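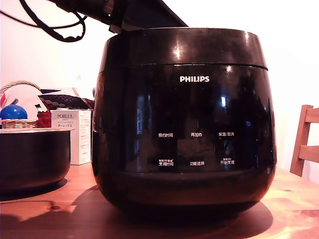 Weir Four

The dam at Kneath has six measuring weirs along its downstream toe. Each is a concrete box with a steel plate across it, and each plate has a V cut in it. Water that has found its way through the embankment runs down a drain, fills the box and spills through the V. The height of water behind the plate gives the flow. A reading takes under a minute if the gauge is clean.

Lowri Gwilliam took over the readings in October. Venderance, which operated the dam under contract, had issued her a waterproof notebook, a key to the gauge house and a table for converting height to flow. The table had been laminated. The previous reader, Dymphna Keane, had left her a second table, written in pencil on the back of a feed merchant's invoice, with a note that said to use this one for Four.

The two tables agreed at low flows. Above 96 millimeters they separated, and at the top of the range Keane's figure was lower by a fifth.

Gwilliam used the laminated table. She entered the readings at seven each morning and sent them to Eirlys Nicholas at the Comcombe office, who plotted them against reservoir level. For three weeks the plot was unremarkable. Then it rained on the upper catchment for two days, the reservoir came up 340 millimeters, and Weir Four went over the first alert line.

Nicholas telephoned at twenty past seven.

"Is it cloudy?"

"The sky?"

"The water. Is it carrying anything?"

Gwilliam said it was clear. She had filled a jar and stood it on the sill of the gauge house, as the procedure required, and nothing had settled in it. Nicholas asked her to read all six weirs every four hours and to keep the jars. 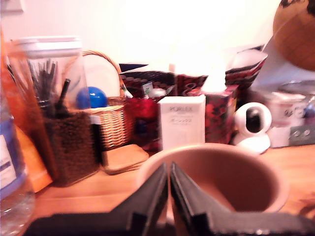
By the third round of readings she had a row of jars with the times written on the lids in grease pencil. Five weirs had risen slightly and leveled off. Four was still climbing. She walked the toe with a lamp and looked for soft ground, and found only the usual wet patch by the fence, where the rushes grew. She put a peg at its edge. At midnight the edge was still at the peg.

She ate a sandwich in the gauge house and looked at the invoice.

Keane's table had no heading and no units. The figures were in a small upright hand and three of them had been rubbed out and corrected. Whoever had made it had measured something, got it wrong, and measured it again. Gwilliam applied it to the day's readings for Four. The flow came out high and steady, well inside the alert line, and the line through the points ran parallel to the other five.

She did not send this to Comcombe. A table on the back of an invoice had no standing in the surveillance manual, and a reader who picked the table that gave the comfortable answer was a bad reader. She telephoned Keane at six in the morning, which she considered the earliest defensible time.

"The plate's bent," Keane said. She did not sound as though she had been asleep. "Leans downstream at the top. You won't see it. Put a level on it."

"Did you report it?"

"Four times. Before you were born, the first one. They said it was within tolerance, and it was, at the flows they looked at."

"How did you get the figures?"

"Bucket and a watch. You want the big bucket, and you want somebody else on the watch."

There was no one else at the dam. Ľubica Hrnčiar, who serviced the valve actuators for Brarkevero, was due at eight to grease the scour valve, and arrived at ten to. Gwilliam explained what she needed. Hrnčiar looked at the bucket, which was marked at 20 liters, and asked whether the mark had been checked. It had not. They checked it with a one-liter jug on the gauge house floor and found it read high by half a jug. Hrnčiar scratched a new line with a screwdriver.

They made ten fills. Gwilliam held the bucket under the V, standing in the channel with water over the tops of her boots, and called the line. Hrnčiar called the time. They discarded the second fill, when Gwilliam slipped, and the seventh, when neither of them could say afterward whether the watch had been stopped on the call. The remaining eight lay close together. Their mean was within two percent of the figure in pencil.

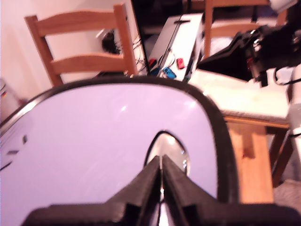 Lavender panel with a black rim

Hrnčiar went to grease her valve. Gwilliam dried her hands, put the level on the plate and wrote down the lean. She then wrote the report. It gave the method, the correction to the bucket, all ten times with the two rejected ones marked, and the reasons for rejecting them. It attached a copy of the invoice, both sides. Under previous observations she put D. Keane, and a blank for the dates, which she would have to ask for.

Nicholas read it while they were both on the line. It took her some time.

"I have a file here from Llinos Gronow," she said. "She had this desk before me. There's a letter in it about a bent plate, and she's written 'see next inspection' across the corner."

"When was the next inspection?"

"There have been over 120 of them." A drawer opened and closed at the Comcombe end. "Keep the four-hour readings until the level drops. Send me both columns."

Gwilliam ruled a second column in the notebook. The noon reading at Four was 141 millimeters and the water was clear. She labeled the jar and went along to Five.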